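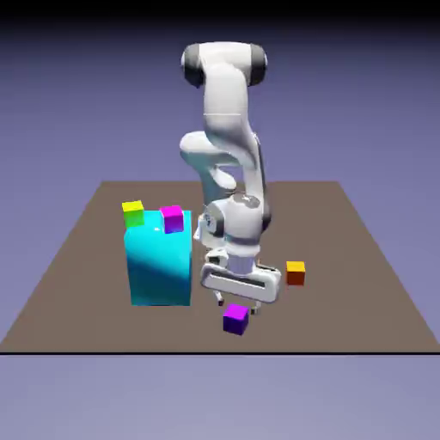
Fleseslow Whites is a table of white house paints, compiled from tint cards, shop fan decks and the lids of old tins, with the names the makers gave them and the colours they dried to. It has 803 rows. It exists because the author once tried to touch up a hallway and found that "white" is a family with very little in common. Shape makes it worse. The smooth links of a white arm go pale grey where the surface curves, and anyone matching by eye off a card could come away with two names for it, one of them probably containing the word "mist". A hallway has cornices, and cornices do the same thing all day long.

Status

Version 2, updated Wed 19 August. Version 1 should be deleted if you still have it. It treated "Antique White" and "Antique White (new)" as a duplicate, and they are a good deal further apart than most of the neighbours on my street would tolerate on a shared fence.

What's in the file

One CSV, UTF-8, comma-separated, with a header row and 4 columns.

name: the name as printed, including capitals, puns and the occasional apostrophe in the wrong spot. Spelling has been left alone.

source: card, deck or lid.

lab: lightness and the two colour axes, separated by spaces. Yes, that should have been three columns. By the time this became obvious there were scripts depending on it.

mood: one word, taken from the maker's own blurb where there was one. Blank otherwise. See Known problems.

Where the rows came from

Most are from cards picked up at paint counters. The Drorkis range is complete as far as the cards go. The Awwad range is missing its exterior whites, which were on a separate card that the counter was always just out of. Grirkier stopped printing cards altogether, so those rows come from a fan deck bought at a garage sale, with a coffee ring across the warm end. Readings were taken beside the ring.

Lids account for 235 rows. A lid is an honest witness in its way, but it has spent years in a shed, and whites yellow. Treat lid readings as a record of the lid.

How it was measured

A handheld colorimeter, on a grey kitchen bench, with the blinds down. Each swatch was read three times and the median kept. Glossy swatches were read the same way as matt ones, which will annoy people who know about gloss, and they are right to be annoyed.

Cards were kept in a drawer between readings. The drawer is painted white. I have not measured it and don't intend to.

Intended uses

Finding out how close two whites are before paying for a second tin. Teaching colour difference to people who think it's a fuss about nothing. Naming studies, if you have the stomach for it. One person has used it to generate names for a litter of kittens, and I've no objection.

Not suitable for

Warranty claims. Heritage work, where the council will have its own card and its own views. Settling an argument with whoever you live with, as both of you will find a row in your favour.

Known problems

"Snow" appears in a great many names and predicts nothing. Some of the snows are beige.

The mood column is close to useless. "Calm" is applied to the bluest white in the table and also to the yellowest. "Confident" appears once, on a ceiling paint.

Fourteen years of kitchen light have possibly done something to my own eyesight, so please don't write in to say a swatch looks wrong on your monitor. It looks wrong on mine too.

Licence

Do what you like with the measurements. The names belong to whoever thought of them, and they're welcome to them.

Contributing

Send a reading, the name exactly as printed, and what you read it from. Photographs of walls can't be used. The missing Awwad exterior card would be gratefully received, folded or otherwise. The next batch goes in during October, after the spare room is painted, colour undecided.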